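Next year's robot money, and what I'd do differently

Budget season again! I've had three readers ask what we're setting aside for the two-arm setup, so I'm putting it all in one place.
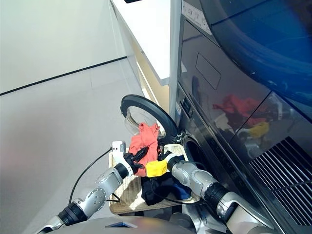

The big line is still the lease through Flavier, and that one barely moves. What crept up on us was small stuff. We went through up to 8 sets of gripper fingers at $578 in total (I had penciled in two sets, oops), and Skanau wants 5 weeks' notice on any reorder, so please, order early. I'm also adding a proper line for props – clothes, baskets, all the things that get squeezed and tugged at day after day. A woven basket costs next to nothing until you're on your fourth! 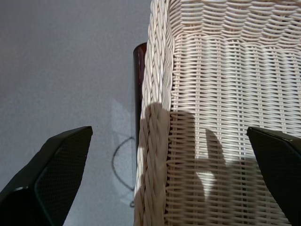
Dates and quotes

Siro quoted us $668 for the yearly service visit, and I've asked Wanigasekara for a second price before I sign anything. Orders go in by April. If you've bought spare cables in bulk, write and tell me where, I'd love to pay less.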